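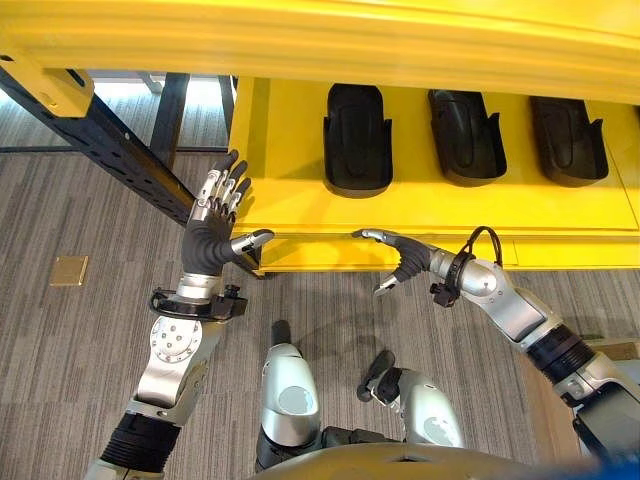 OLVERA QUESTIONS THE CASE FOR EVER MORE STORAGE, PUTS ONE YELLOW SHELVING UNIT ON TRIAL

HIDBRIDGE, August – Office storage gets sold on big promises, and Olvera has bought enough of it to be wary. The shared workshop and office operator said this month that it will test the Wedside shelving unit from Flirex at its Hidbridge site before placing any further orders.

The Wedside is painted bright yellow and fitted with black rubber holders set in a row on a recessed shelf. Flirex says the holders keep hand tools and small equipment in their places. Olvera would like to see that for itself.

"Every supplier tells us their shelf will make people tidy," said Bastien Bodin, who manages fittings for Olvera. "I have yet to meet a shelf that did. People put things down where they happen to be standing. Maybe a shaped holder changes that. I'm not convinced, and I've told Flirex so."

The trial will last 64 days and take place on a carpeted floor in regular use. Members will get no training and no labels. Staff will note at closing time whether items are back in the holders, on the nearest table or missing.

Olvera is also asking whether the rubber picks up dust, whether the glossy paint shows scuffs, and whether a cleaner can reach the carpet along the lower edge of the unit without moving it. Earlier purchases did poorly on the last point.

The company's doubts have a history. A review of its Hidbridge stockroom listed 2,476 items, many of them bins, trays and dividers bought for earlier tidying drives and later taken out of use. Two of those drives were announced in press releases much like this one.

"We said nice things about those too," Bodin said. "So I would rather say very little until the results are in."

Flirex has agreed to take the unit back if Olvera decides against it. Olvera will publish the results either way, including the cleaning notes.

Press contact: Bastien Bodin, Olvera, Hidbridge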